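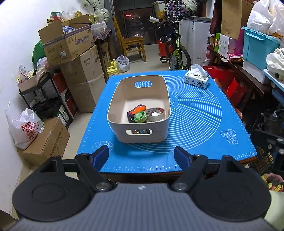

Intake

The Boller Clinic occupies the second floor of a former bank in Civusmont. It has one consult room, one procedure room with a class B air supply, and a recovery bay with two recliners. Parking is behind the building.

The patient in file 3603 presented on a Sunday, when the clinic is closed. The night line had forwarded to the surgeon's phone. The patient asked for a scar to be put back.

The surgeon opened the file at home. Revision of a linear scar, left cheek, 30 millimeters, performed in April under local anesthetic. Layered closure. Sutures out on day six. Silicone sheeting at night. At the last visit the line could be found only with side lighting, and the surgeon had written "excellent result" and underlined it.

"Is there pain?" the surgeon asked.

"No."

"Numbness, pulling, a change in color?"

"No. My mother doesn't know me."

The mother was a resident at Flerkdale, on the memory floor. She had lost the names of streets first, then the names of her children. For the last year she had identified her daughter by touch, running a thumb along the cheek until it reached the ridge. Now the thumb went along the cheek and kept going, and she asked the aide who had let this woman in.

The surgeon explained that scar tissue could not be restored. A new incision would heal according to age, tension and depth, and might not match the old one. No consent form covered it. The insurer, Nyberg Mutual, would not cover it either.

"I'm not asking you to cut," the patient said. "I'm asking what it was made of."

"Collagen. The same as the rest, laid down in one direction."

"How high?"

The surgeon went back to the file. Preoperative height, 2 millimeters at the widest point.

On Monday the surgeon called the prosthetics supplier and ordered medical silicone in a base shade, 50 grams, the smallest amount they sold. The preoperative photographs were printed at actual size. The first casting was too stiff and lifted at the ends. The second had a bubble in it. The third was trimmed under the loupe and set on the patient's cheek with skin adhesive, following the old line.

The patient did not ask for a mirror. She touched it once, from the ear toward the mouth.

"Wear time is eight hours," the surgeon said. "Remove it with the solvent. Don't pull."

Visiting at Flerkdale ended at seven. She took the back stairs down to her car.

The surgeon entered the visit under follow-up care, no charge, and under "result" left the line blank.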